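Shop notebook, July 1, 2018

Back in the welding lab after a stretch of end-of-year paperwork, and boy is it quiet in there without the kids! I wanted to get the practice plan for the Brandent contest down on paper while I still remember what went wrong at the last one (mostly vertical fillets, and people rushing the root pass because the clock was up on the wall right in front of them).

Geum-ok Bang came by with the coupon list. She wants 14 plates cut per student before school starts, all beveled, and I said fine as long as somebody else runs the grinder. We settled on 90 minutes for the full practice run, same as Piltby used to give. I think that's tight for the second years, but Geum-ok says tight is the point. We'll see in December.

Ran a few beads myself on scrap to check the old Seol machine. Wire feed was stuttering again. Swapped the liner, cleaned out the drive rolls (filthy), and it ran smooth for the rest of the morning. My own overhead is rusty, by the way. I bent two of my test straps and one opened up right along the toe, so I've got homework too.

Quentin Vidal called about the Hirnis scholarship. There are 2 spots this year and he'd like names early. I have one student in mind for sure and I keep going back and forth on the other. Great hands, but she skips the written part every chance she gets, and the contest has a blueprint test now. Geum-ok, if you're reading this, talk to her, she listens to you!

Still to do: order 7018 rod, fix the curtain on booth 7, find the good fillet gauge. It was in the top drawer. It is not in the top drawer. 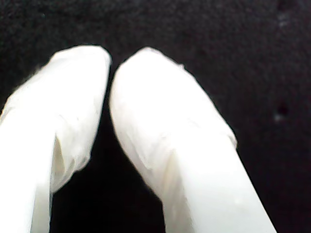
Next session: booth setup and plate prep

Start with the bandsaw blade, it's wandering. Then bevels, then tack up one full set and time it start to finish with the hood down.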